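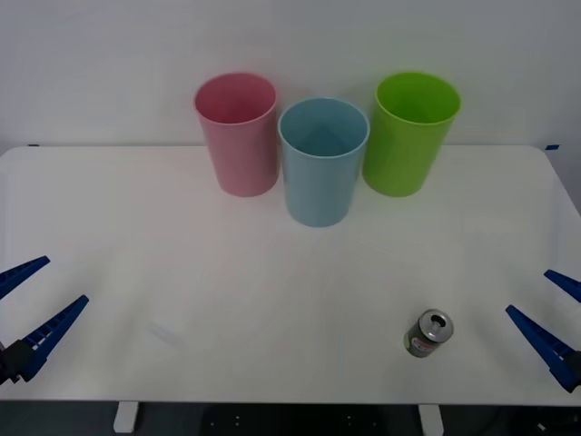 Before we get into the agenda, can somebody say whether the fingers are staying blue for good, asked one member from the back, and does the print file go up for the rest of us or not? Answer from the build table: yes to both. File goes on the Prieto share once the last tweak to the ribs is in.

**Two-arm build - shared workshop, Proltlow - 2021-03-21**

Minutes of last meeting taken as read. One correction, the servo order was from Dadex, not Clutitz. Fixed in the file.

**1. Where the build is at**

- Both arms mounted and talking to the same controller. Left one still drops off the bus if you plug in the laptop charger on the same power bar. Don't do that.
- Gripper fingers, current version. Ribs on the inner edge are deeper than the last lot. General feeling is they're better on anything slick.
- Cups and a can on the table for now. Question whether we move to something heavier. No, not till the torque limit is sorted.
- Home position drifts on the right arm. Cause not known. Could be the belt, could be the homing code. Someone to check belt first, it's the quick one.

**2. Stacking routine**

Long talk, bit circular. Three cups, pick with one arm, hand over to the other, stack. Handover is the hard part. Two views:

- keep the handover, it's the whole point of having two arms
- drop it for the open day in April and let each arm do its own side

Vote taken, handover stays. If it isn't going by the first week of April we do the simple version and say no more about it.

Script is 1648 lines and at least half of it is commented out. Agreed to clean up before anyone else touches it. Old version to be kept in a folder called OLD, not OLD2, not OLD_final.

**3. Money**

- Dadex invoice, $131, paid.
- Filament, $39, recieved and on the shelf. Please write your name on the sheet when you take a spool.
- Clutitz quote for proper bearings still not in. Chase again. If nothing, go with the cheap ones and swap later.

**4. Table and cables**

- Complaint that the table gets bumped and then all the taught positions are out. Proposal to bolt it to the floor. Landlord says no bolts. Proposal to put sandbags on the feet - agreed, try it.
- Cable runs underneath are a mess. Tie up before open day, colour code if there's time.
- White top shows the light in some spots and the vision code doesn't like it. Matt spray was suggested, also a cloth. Cloth first, cheaper.

**5. Safety**

Short one. Emergency stop moved to the near side after last month. Everyone to try it once tonight so they know how hard you have to push. Nobody reaches over the table with the arms powered, that includes to grab your drink.

Request for a second stop button on the other side. Agreed, we have 2 spares in the drawer so no cost.

**6. Other buisness**

- Prieto share is nearly full. Delete your old videos or they'll be deleted for you.
- Heater by the door is making the noise again.
- Somebody wants to try softer fingers, flexible filament. Fine, but print one pair and test on the left arm only.

**Actions**

- [ ] check belt, right arm
- [ ] script clean up
- [ ] chase Clutitz
- [ ] sandbags
- [ ] cable ties, colour coding if time
- [ ] fit second stop button
- [ ] finger file up on the share

Closed a bit after nine. Next one in April, date to go round by email. Bring your own mug, the kitchen ones are gone.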